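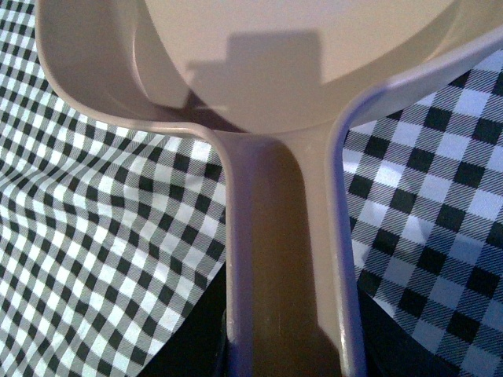
Play Kitchen Cookware and the Mota Curtained Table: Frequently Asked Questions

October 27, 2025
By Kiltine Product Support

This site uses cookies to remember your region and your cart. Accept all | Manage settings

Can the toy frying pan go in the dishwasher?

Top rack only, on a cycle that does not exceed 45 °C. Turn off heated drying. Place the pan with the bowl facing down and the handle sloping toward the door so that water drains out of the channel. Hand washing with ordinary dish soap is suitable for all plastic cookware in the range.

Why is the handle hollow along the top?

The handle is molded as an open channel with a raised wall on each side. The side walls are a continuation of the rim of the bowl. This gives a stiff handle from a single piece of plastic, with no screws or joints. Crumbs, sand and modeling dough collect in the channel and can be removed with a soft toothbrush.

How do I remove small whitish marks from the plastic?

First determine whether the mark is residue or a scuff. Rub it with a damp cloth and a drop of dish soap. Residue will lift. A scuff is a change in the surface itself and will remain. Light scuffs do not affect use. Do not apply scouring powder, steel wool or melamine sponges to matte plastic, as these leave a shiny patch larger than the original mark.

Two beige pans from different orders do not match. Is one defective?

No. Small differences between production batches are normal, and matte beige is also sensitive to the lighting in the room. Compare the two pieces side by side near a window. If the difference is still clear and both came in the same box, contact support with the batch number molded on the underside.

Can the toy pan be used with real food?

Cold, dry snacks may be served in it. The pan must not be placed on a stove, in an oven or in a microwave. Keep it away from radiators.

Do other brands of play food fit?

Most do. Nokell play food sets fit the frying pan and the small saucepan. The Nokell whole loaf is too long for either.

What is the curtain for?

The curtain encloses the play area and gives the kitchen corner a plain background. It hangs from a ceiling track, which is sold separately from the table. With the full kit, fabric runs behind the table and down both sides, and the front stays open for access. 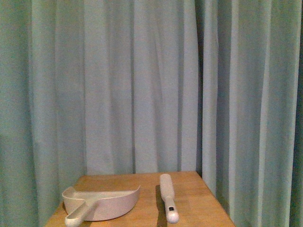
Pale green curtain at the back and both sides of a light wooden table.

How wide should the curtain be for a given track?

Order fabric at 200 percent of the track length for full folds. A lower ratio produces a flatter curtain and uses fewer hooks. Track length is measured along the curve, including both corners.

Should the curtain touch the floor?

Leave 30 mm of clearance on hard floors. Where the back section hangs behind a table, the lower part of the fabric is hidden, but it should still be cut to the same drop as the sides so that the sections can be swapped after washing.

There is a gap at the back corner of the table. How do I close it?

Gaps occur where a side section meets the back section. Move the side section forward on the track until it overlaps the back one by at least two folds. If the gap remains, pull the table away from the corner slightly and let the fabric hang straight before pushing it back.

How is the curtain washed?

Machine wash at 30 °C on a gentle cycle, with the hooks removed. Line dry. Iron on the reverse side at low heat if necessary. Rehang while slightly damp and set the folds by hand.

How do I care for the wooden tabletop?

Wipe along the grain with a well-wrung cloth and dry immediately. Washable paint should be removed the same day. Spare hardware packs for the Mota table contain 32 pieces, including the hex key. Tables shipped before September use the older bolt length, so check the label under the top before ordering.

Where do replacement parts ship from?

All parts ship from the Brulville warehouse. Curtain sections cut to a custom drop cannot be returned. Single pieces of cookware can be ordered by part number through the spare parts form.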